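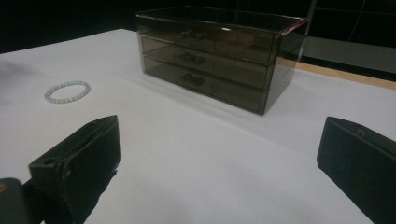 L'art délicat de ranger un bracelet

À Toststead, on apprend aux robots à ranger les bijoux. La méthode tient en peu de mots : une personne empoigne une pince à deux doigts, équipée d'une caméra, et fait le travail elle-même. Ouvrir un tiroir, saisir le bracelet de perles, le poser dedans, refermer. Puis recommencer. La machine, elle, regardera les enregistrements plus tard, au calme.

Le projet s'appelle Wornia et vise 4000 démonstrations. On m'en a confié 3, par prudence sans doute. La première m'a valu un bracelet par terre. Pour la deuxième, j'ai tiré sur la poignée du tiroir avec une telle conviction que tout le meuble est venu avec – un petit rangement en plastique fumé ne pèse pas lourd face à un journaliste vexé. La troisième a été jugée « exploitable », compliment que je n'avais plus entendu depuis l'école.

C'est qu'il faut désapprendre. Nos doigts trichent, rattrapent, devinent. La pince s'ouvre et se ferme, et pour le reste il faut tourner le poignet. Les habitués de la maison y mettent une lenteur de notaire. L'un d'eux m'a avoué qu'il ouvrait désormais ses propres tiroirs de cette façon, au grand agacement de sa famille.

Avant Wornia, l'équipe pilotait un bras à distance, depuis une manette. Il fallait une matinée pour obtenir 100 essais corrects, et l'on sortait de là avec la nuque en bois. À la main, le rythme est meilleur : 276 gestes enregistrés la veille de ma visite.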